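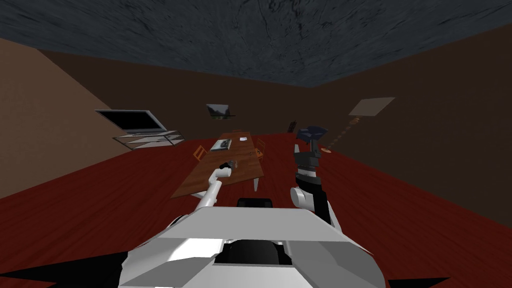

Dining room scene, left gripper by the small brown thing on the table.

6 Mar 2020

In by half eight. Spent nearly all of today on the left arm again, in the simulated room, and got further than I did in the whole last week of February.

The trouble was the same as before. Ask the left gripper to stop over the table and it would stop, but a little too far over and with a small shake at the end. The right arm, with the same settings copied across, was fine. I had been blaming the wrist. Danica thought it was higher up and told me to leave the wrist alone until I had checked the shoulder, so I did that first.

She was right. The shoulder joint in the model file still had the damping from the old Jiltard arm, which we stopped using before Christmas. It was set to 5 and the right side was set to 40. Somebody changed one line and not the other, and going by the log the somebody was me. Changed it, reloaded, ran the reach with the right arm held up out of the way on its own side of the table. Much less shake.

Then the stopping distance. I put the gripper's zero back to what the Voß sheet gives and ran 100 reaches to the near part of the table. Wrote the results in the blue notebook as well as saving them, after what happened to the file on the old disk. The bad ones were all at the start of the run, before the controller had settled, so I have added a short wait after loading. Eusebio doesn't like waits and will want a proper fix. He can have one next week.

The television still comes out slanted when I look from the robot's head. So does the panel on the right wall. I lost the best part of an hour thinking the room file was damaged, then opened it with the plain viewer and everything was square. The view angle for the head camera is simply set very wide. I narrowed it a bit and then lost both arms off the sides, so I put it back. Left a note in the settings for whoever looks next.

Tidied the startup list while I was there. It was loading the gripper finger shapes twice, once from our folder and once from the Lokari one. Took out the Lokari line. Loading is quicker now and the warning about duplicate names has gone.

Lunch was soup, at the desk. Rain until three.

In the afternoon I started the long run, 3000 reaches, left arm only, table targets only. Watched the first few and then stopped watching. Danica rang from Ustomex about the spare wrist cover for the real machine. They have the white one in stock but want an order number, and I couldn't find ours. Must ask in the office first thing.

Still to do: same check on the right elbow, go through the finger force limits, rename the joint files so left and right can't be mixed up again. Also give Eusebio back his small screwdriver.

Left at six with the run still going. Bus was full. Put the heating on and had eggs.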